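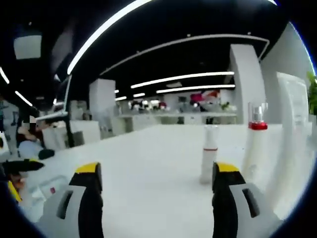 We are holding an open day at our shop in August and I need advice on the part where visitors get to try the hand-held gripper. We're a small outfit called Garado and we lease half a floor in the Oneck building. Last year we let people stand at the long white table and pick up bottles with the yellow-tipped fingers, and we plan to do the same again, with one slim bottle and a taller one with a clear cap. The table sits out in the open office, so people can walk up from either end. Last year it went badly in a few ways. The line backed up to the elevator, kids squeezed the handle as hard as they could, and by the end of the afternoon the left finger had play in it. We also had people who only wanted to watch, and they ended up standing where the line was supposed to be.

What I want to know:

How long should each person get? We had no limit last year.

Should the bottles be full, empty, or part full? We used whatever was in them.

Do we need a sign-up sheet or does a line work?

Is there anything I can do about wear on the fingers during a single day? We have one spare pair of tips and no spare housings.

The building let in 464 people last year across all the tenants. I don't know how many of those came to our table. We'll be open from 1 p.m. until 5 p.m. and the budget for the day is $800, which has to cover the signs, the snacks and anything I buy for the table. I can't get a second gripper in time.

Posted by garado_frontdesk

12 people found this useful

tablesaw_ret

I ran the hands-on table at the Dalsgaard open house for several years. It was a bigger place than yours but the table was the same kind of thing, one tool and a lot of people waiting for it.

Give each person one pick and one place. Don't use a clock. With a clock, people keep going until you stop them, and then you're the one taking the tool out of a child's hands. If the job is "pick up the slim bottle, set it down on the square, hand the tool to the next person," they know when they're done. Put a square of tape on the table for the target. We used blue painter's tape and it came up clean at the end of the day.

Start with the slim bottle for everyone. Keep the taller one off to the side for people who get the first one easily and ask for more. If both are within reach the whole time, everyone wants to do both, and your turns get twice as long.

On the bottles, empty ones tip over when a finger brushes them. Full ones are heavy enough that people squeeze harder to make up for it, and that may be where your loose finger came from. We filled ours a third of the way with dry sand and taped the caps. I would not use liquid. If yours have a pump or a spray nozzle, somebody will press it. Rinse them and dry them before you put the sand in.

A line works fine if it has a place to go. Run it along the wall and not straight back from the table. Put tape on the floor for the first few spots. The watchers need their own side. We put ours across the table from the person doing the pick, a few feet back, and they got a better view from there anyway.

For wear, check the screws once an hour. It takes a minute. Have the right driver in your pocket and not in a drawer. Tell people to squeeze until the bottle stops sliding and then quit squeezing. Most adults do this. Small kids don't, so have your demonstrator keep a hand near the handle for anyone under 7.

I'd also have two people on the table. One hands over the tool and talks, the other resets the bottle. We tried it with one person for an hour while the other ate lunch, and the line doubled.

As for money, you can do all of this for the price of the tape and the sand. Spend the rest on snacks and put them at the far end of the room so the crumbs stay there.

38 people found this useful

mkr_lowell

Just get a ticket machine like the deli has. We got a used one and it works great. Also bring extra extension cords.

2 people found this useful

northfork_demo

Agree with most of the first reply. A few things to add from the visitor days at Kusine, where I help with setup.

We keep a clicker at the door, and over all our visitor days the total is 2,652. The big crush always comes in the first hour. After that it thins out and you can let people have a second turn. So don't set your rules by the worst part of the day and then stick to them at 4:30 when there are three people in the room.

I disagree about the sand. We had a cap come loose and got sand in the joint of one finger, and cleaning it out took most of the next morning. Use a bag of rice, or put the sand in a zip bag before it goes in the bottle if the neck is wide enough. A narrow neck rules that out, so then I'd go with rice and glue the cap.

Put a height mark on the table leg if you get a lot of kids. Ours couldn't see over the edge and were reaching up with the tool at a bad angle. A low step with a rubber bottom fixed it. Check with your building first, ours wanted to look at the step before we were allowed to use it.

Change the tips before you open, even if the ones on there look okay. Then the old pair is your spare. If you wait until one tears, you'll be doing it with people standing there.

Clear off the desks nearest the table too. People set their drinks and bags on whatever is close. We lost a keyboard that way.

I wouldn't bother with a sign-up sheet. People sign it, wander off to the other tenants and don't come back when you call them, and then you have to decide how long to wait.

21 people found this useful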